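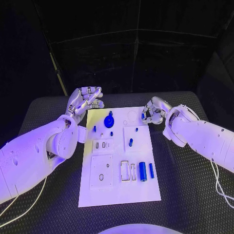

El tablero con las piezas azules, sobre la esterilla gris oscuro.

Taller > Cuaderno > Tableros

Llevaba desde junio queriendo escribir sobre el tablero blanco y lo he ido dejando. Es una cosa sencilla: una base rectangular, piezas pequeñas para colocar y unos contornos grabados que sirven de guía. Aun así me ha dado más trabajo que otros proyectos que parecían más serios.

Lo primero que decidí fue el color. Base blanca y piezas azules. Antes había hecho una prueba con todo en gris y al tercer rato de trabajo ya no encontraba las clavijas cortas. Con el azul se ven enseguida, también las finas. Queda una clavija muy pequeña, clara, que sigue siendo la más fácil de perder de vista. La cambiaré cuando tenga un momento.

La pieza que más me gusta es la polea, la que parece un engranaje, con el cubo levantado. La puse arriba, cerca del centro, y a su derecha va el círculo grabado grande. El círculo pequeño está un poco más abajo. Evaristo Mendoza opina que los dos círculos están demasiado juntos y seguramente tiene razón, pero el grabado ya está hecho y no pienso repetir la base por eso.

Con la placa de las tres ranuras tuve más dudas. La ranura de la izquierda es la más alta, la del medio algo más baja y la de la derecha, la más estrecha. En el primer dibujo las había hecho iguales y resultaba aburrido. También probé a ponerlas en columna, y ocupaban un sitio que me hacía falta para otra cosa.

La placa cuadrada de la derecha lleva una clavija cilíndrica hacia el centro y otra menor cerca del borde de arriba. Es la zona del tablero que menos he tocado. Safta Văduva me sugirió añadir una tercera clavija en una esquina. De momento no.

La esterilla de debajo la compré en Nokness junto con otras cosas, 151 euros el pedido completo. Tiene textura y es oscura, así que el blanco destaca mucho. Antes apoyaba el tablero directamente en la mesa y se me desplazaba a cada rato — poca cosa, pero cansa. Miré también una de Pekwood, algo más gruesa, y no la tenían en la medida que buscaba.

Pendiente para la próxima versión:

— Separar los dos círculos.
— Cambiar la clavija clara por una azul.
— Guardar los repuestos en una caja con tapa. Ahora están en un sobre y el sobre se abre.

Si alguien quiere las medidas de las ranuras, que me las pida en los comentarios y las copio de la libreta.

Imprimir | Enviar por correo electrónico

Este sitio utiliza cookies propias y de terceros. Si continúa navegando, acepta su uso. Aceptar | Más información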